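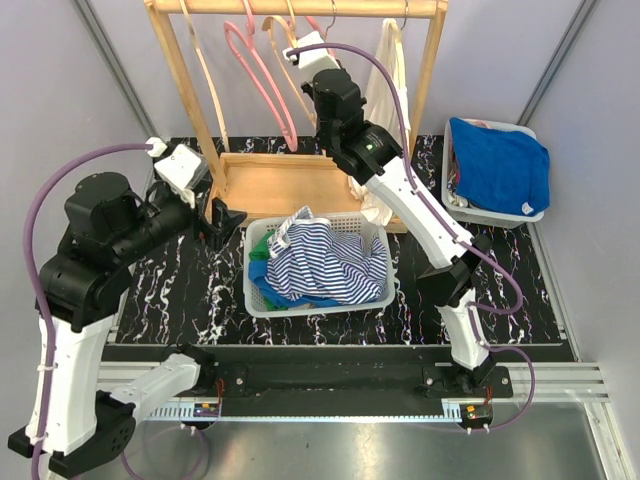

Garment rack

A garment rack (clothes rack, if you grew up in my house) is a freestanding frame with a rail across the top for hangers. Mine is a Swanepoel, bought secondhand in Ulen, and I'm fonder of it than any closet I've had!

Types

The plain kind is two posts and a rail. Others lean their posts inward or add a tray at the bottom, handy for shoes or folded sweaters. Wooden racks look nicer in a bedroom, I think, while metal ones usually carry more (mine is rated for up to 40 pounds, and I've never dared test it).

Hangers

Wooden hangers with curved shoulders suit coats. Thinner ones save space, and I mix colors without shame. My friend Cadi Trevor sorts hers by sleeve length.

Use on laundry day

Park a basket next to the rack and hang shirts as you go. Button the top button first or they'll slide right off.

See also: Clothes valet, Coat stand, Laundry basket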